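Is the Istham extended cut worth it if I already saw it in theaters?

Posted in Movies & TV > Home release
26 January 2024

hamel_fan_68

I keep seeing people say the extended cut of Istham "fixes" the movie and I have my doubts. I saw the theatrical version twice. The first hour was great, the middle dragged, and the last act felt like it had been put together by people who wanted to go home. Now Sedeo is selling a new version with 25 extra minutes and everybody on the fan boards is acting like it's a different film.

My problem is that I've been through this before. Every superhero movie that lands with a thud gets a longer cut, and every longer cut gets called a masterpiece for two weeks. How does adding 25 minutes help a movie whose main trouble was that it was slow? Does Hamel get an ending that makes sense? Is Wada still in it for two scenes and a phone call? I'd be paying full price, so please don't just tell me to trust the director.

No need to hide spoilers from me.

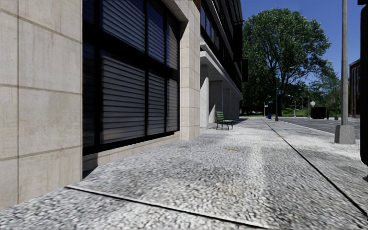

Mayu Arai

I own both versions and I'd say rent it, don't buy it. Most of the new material is Hamel walking through the city after the bank job, and it's the same complaint I had with the theatrical cut, where half the locations looked like they came out of a computer and the other half looked like they were trying to. You get a wide pebbled sidewalk, a gray road on the right, a big building on the left. I don't need four minutes of that to know he's sad. One minute would do.

To your actual points. Wada gets three more scenes. Two are good, and the one in the hospital stairwell should never have been cut, as it explains why she won't testify. In theaters she just changed her mind between one scene and the next. So yes, that part is fixed, and I'll give them credit for it.

The ending is not fixed. It's longer. Hamel still gives up the mask, still takes it back, and there's now a speech in between. People who call this "closure" are being generous. I also don't buy the claim that this was the plan all along. If it was, why does the new speech mention the brother, who was never named anywhere in the first hour? Somebody wrote that later. I can't prove it, but that's how it plays.

The music is different in a couple of places, and the chase has been trimmed by a few shots, which nobody seems to bring up when they talk about how much was "restored."

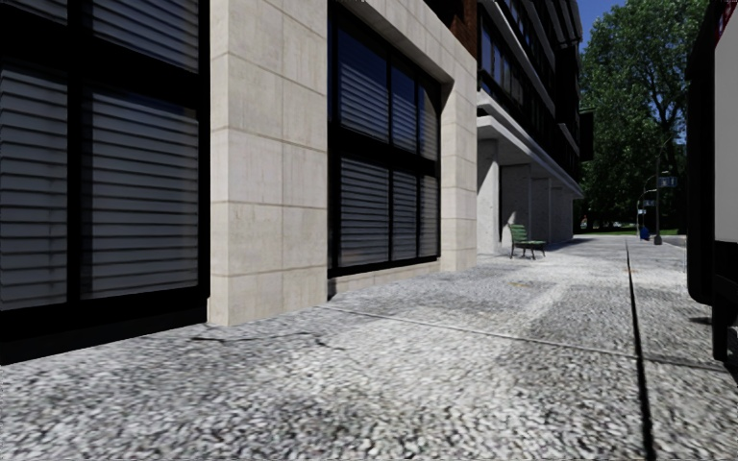 As for the price, check what you're getting before you pay. The digital version I bought had the extended cut only, no commentary and no deleted scenes, and the disc set has both cuts. The store page was vague on this and I had to go digging in the small print. If the rental comes in February like they've said, I'd wait. I don't put much faith in release dates from Sedeo, though – they moved this one twice.

istham882

it's 100% better, just watch it. the stairwell scene alone is worth the money. people who didn't like the movie weren't paying attention the first time

old_projector

I'd go in between those two. I liked the theatrical cut more than you did, and I still think the longer one is the better movie, mostly because of Wada. But "better" is doing a lot of work on those boards. The middle is slower than before, no way around it. If that was what bothered you, it will bother you again.

One thing I'd argue with Mayu about is the brother. He is mentioned early on, in the diner, when Hamel is talking to the cook. He isn't named, but he's there. Whether that counts as planning or luck, I couldn't say.

If a friend has the disc, borrow it and start from the courtroom. Nearly everything new that matters comes after that.

hamel_fan_68

Thanks, the bit about the stairwell scene is what I wanted to know. I'd forgotten the diner completely. Still not convinced by the speech, and I'm not paying full price for it. I'll wait for the rental and see if they move it a third time.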